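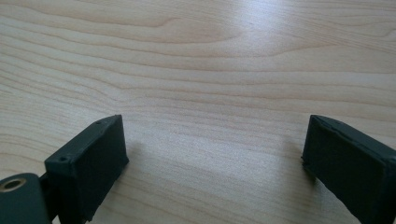 The Table from Tarnum

The table came up in the freight elevator on a Saturday, wrapped in two gray blankets and a lot of tape. My sister had paid for the delivery. I had paid for the table, which was 1,153 dollars, more than I had spent on anything that didn't have an engine.

The two men from Malletance put it down by the window and asked if I wanted the blankets taken away. I said yes. They folded them and had me sign on a clipboard and then they left, and I stood there with it.

I had bought it from a shop in Tarnum that was closing. The woman there told me it was from the old library in Montoya and that people had been reading at it for 50 years. I didn't believe her. The top was too clean for that. It was pale, with long wavy lines of grain running the length of it, and when I put my hand flat on it there was nothing to feel, no pen marks, no initials. I said so. She shrugged and said maybe they had sanded it.

Our father's table had been dark and it had been ruined. There was a burn at his end and a row of dents where I had hit it with a spoon as a baby, or so I was told. After the funeral my sister and I each said the other should have it. We said it so many times that the house was sold and the table went with it. The new people had it out on the curb in April. My sister drove past and saw it and kept driving. She told me this on the phone a year later. I said I would have done the same, and I still don't know if that was true.

She came over at six that evening with soup in a pot and a loaf of bread. She walked once around the table without taking off her coat.

"It's light," she said.

"It's supposed to be light."

"I mean the color."

"I know what you mean."

She bent down and looked along the top toward the window. The sun was low and there was a white patch on the wood where you couldn't see the grain at all. She moved her head and the patch moved with her. She did this a few times. Then she put the pot down on the bare wood.

I said her name, pretty loud. She picked the pot up again. We both looked. There was nothing there yet, only a little fog in the shape of a ring, and it was shrinking while we watched.

"I don't have anything to put under it," I said.

"You bought a table and you don't have anything to put under a pot."

"I ate at the counter."

"For how long?"

I had to think. I had moved in after the divorce, with the bed and a chair and the Kastico radio. "Four years," I said.

She held the pot with both hands and looked around the kitchen. There was a phone book in the drawer under the oven, from before I lived there. I got it out and put it in the middle of the table and she put the pot on top. It was a good thick one. We ate with it between us, and when we wanted to see each other we had to lean a bit to the side.

She asked what the woman in Tarnum had said about it and I told her the part about the library. She liked that. She asked if there was anything underneath. I said I hadn't looked.

So she got down on the floor in her good pants with the flashlight from the hall. I could hear her knocking on things. She said there was a number written in pencil, 2,114. She said there was gum.

"What kind of gum?"

"Old gum. Hard. There's a lot of it, at this end anyway."

I got down there too. It took me longer than her. The underside was rough, and there was the number in big slanted figures, and all along the edge were the lumps, gray and pink, some with the thumbprint still in them. She held the light and I touched one. It was like a pebble.

"Kids," she said.

"They'd have been told to spit it out."

"You can get that off with a putty knife," she said.

I said I might leave it for now.

We stayed under there a while. The floor was cold, but neither of us wanted to be the first to try standing up. She told me that she had slowed down that day in April. She had put her blinker on. There was a car behind her and she had sat there with the blinker going until the man honked.

I said it wouldn't have fit in her car.

"The legs came off," she said. "Dad took them off when we moved. You held the screws in a jar."

I had forgotten the jar. She turned off the flashlight and I backed out first, holding on to the table leg, and then I gave her my hand. The soup had gone cold, so I put it on the stove again, and she cut more bread, right on the wood. I let her do it.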